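Ledesma Curtains: data card and README

Release 3
Maintained by Gisela Vergara and Donnie Swanson

Summary

Ledesma Curtains is a set of two-handed demonstrations of a person handling full-length window curtains with a pair of hand-held grippers. It is meant for training policies that have to deal with cloth that hangs from a fixed rail, where one edge is held and the rest is free to swing. The release holds 1623 episodes from 9 rooms. Each episode is one attempt at one task by one demonstrator.

The tasks are: open, close, gather to one side, and regrasp (pass a fold from one hand to the other). Episodes are started and stopped by the demonstrator. A short text label is attached afterwards by a second person.

Streams

Each episode has three video streams: head, left gripper and right gripper. The gripper views are wide-angle and are stored with their distortion. Calibration files are in calib/, one per camera per room. Gripper pose is given in the room frame, and jaw opening is given as a single value per hand, zero being fully closed.

The head stream is the one to use for working out which hand is doing what. Marker cubes on the grippers are tracked from it, and the result is merged with the pose estimates from the gripper views.
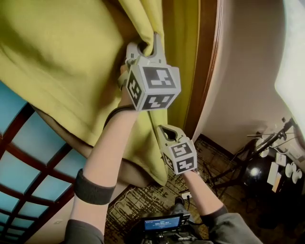
Can the gripper streams be used without the head stream?

They can, and the loader has a flag for it (views=hands). Relative pose between the two hands becomes less reliable, so we suggest leaving out the regrasp task if you train that way.

Folder layout

episodes/ one folder per episode, numbered in order of recording
calib/ camera and gripper calibration, by room
labels/ task, outcome and free-text note
splits/ train, validation and held-out rooms
tools/ loader, viewer and checks

Room names are code names. Treltitz and Gasdale are the held-out rooms and should not be used for tuning. Ustunard was recorded in October in two sittings, with a change of gripper pads between them; the field pad_version in the episode header tells them apart.

Outcome labels

Every episode is marked success, partial or fail. Partial means that the curtain moved in the right direction but stopped short of the target. The label is given from the video alone, without asking the demonstrator. Where the two labellers disagreed, Etelka Fülöp made the final call and the episode carries the tag reviewed.

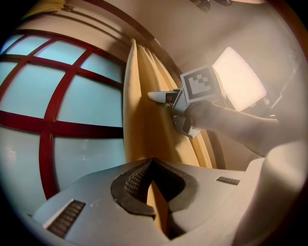 Marker tracking is the weakest part of the set. A cube can be lost when cloth passes in front of it, when it turns edge-on, or when glare lowers the contrast of the printed pattern. Rooms with both a window and a lamp tend to do worst on the last of these. The views include cases such as a bright light panel to the right of the curtain, with its haze spreading over that side, while the black-and-white pattern on the other gripper's cube stays readable. We kept such stretches in because a detector tuned only on even light does badly on them. Frames with no usable pose are flagged pose_valid = 0 and their pose is left empty — we do not fill gaps by interpolation, and the loader will not do so unless told to.

Grasp segments

The file grasps.json lists the start and end of each hold for each hand. A hold begins when the jaw value stops falling and ends when it starts to rise. Thin cloth gives very little difference in jaw value between a full grasp and an empty one, so the file was checked by hand against the gripper views by Tiburcio Cortés and Ignacio Vergara. 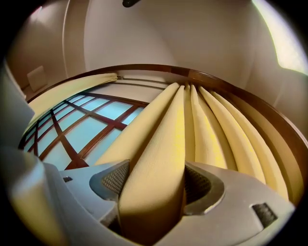 In over 549 episodes at least one boundary was moved during this check. The automatic values are kept next to the corrected ones under auto_start and auto_end, which should be of use to anyone building a grasp detector of their own.

Known problems

Audio was not recorded.
Demonstrators differ in how far they stand from the rail, and height is not in the header.
Jaw values drift slightly over a long sitting. Recalibration points are listed in calib/drift.txt.
There are no forces. Pulling hard and pulling gently can look alike in the data.
The viewer shows the two gripper streams swapped if the header is older than release 2. Run tools/fix_header first.

Changes

Release 3: held-out rooms added, pad_version field added, grasp boundaries checked.
Release 2: new header format, calibration split by room.
Release 1: first version, open and close only.

Please report bad labels with the episode number and the frame at which the fault starts. Requests for the uncompressed video go to Donnie Swanson.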